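Temstead Neighbors Forum > Home and Yard > Finish for a light wood workbench?

knavarro_50
Posted 3/27/26
So my bench top has been bare wood since December and I can't put it off any longer. It's pale stuff with some darker streaks in the grain and I really like how it looks, so I don't want it going orange on me. My brother-in-law swears by poly. I was leaning toward oil. What do you all use?

judite_t
Oil, oil, oil! Two coats of boiled linseed, wipe it off, and go have dinner. When it gets ugly you sand the bad spot and wipe on more. Try doing that with poly (I have, it was a whole weekend and I said some words).

Just please lay the rags flat outside to dry, don't ball them up in the trash.

Wajid K
Gotta disagree with Judite. Linseed yellows, and on light wood you'll see it by next year. I did mine with water-based poly, 4 thin coats, and it's still blond.

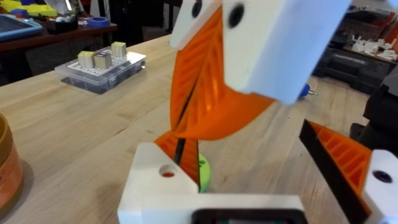
My bench top, light wood, dark streaks and all

Glue pops right off it too, which I can't say for the oiled one I had before.

judite_t
OK that is a nice color, I'll give you that. But doesn't it get slick? I plane stuff on mine and I need the board to stay put.

Wajid K
A little, yeah. I throw a piece of shelf liner down. I don't plane much though, so maybe you have a point for the hand tool crowd.

pacita_f
Shellac, anybody? Dries in no time, the pale kind hardly changes the color, and it's easy to patch. I scuffed mine with 220 afterward and it isn't slippery at all.

Wajid K
Until somebody sets down a glass of something cold.

pacita_f
I don't drink at my bench, Wajid!!

knavarro_50
Ha, I do, so shellac's out. Is the hardware store on Grasten still selling the little cans? I'd like to try both on the underside before I pick.

judite_t
They had half pints of the water-based last time I was in, 8 bucks or so. Do the test on the underside and leave it a couple weeks before you decide.

knavarro_50
Will do. Going tomorrow morning. Does the oil need to be thinned for the first coat or do I just wipe it on straight?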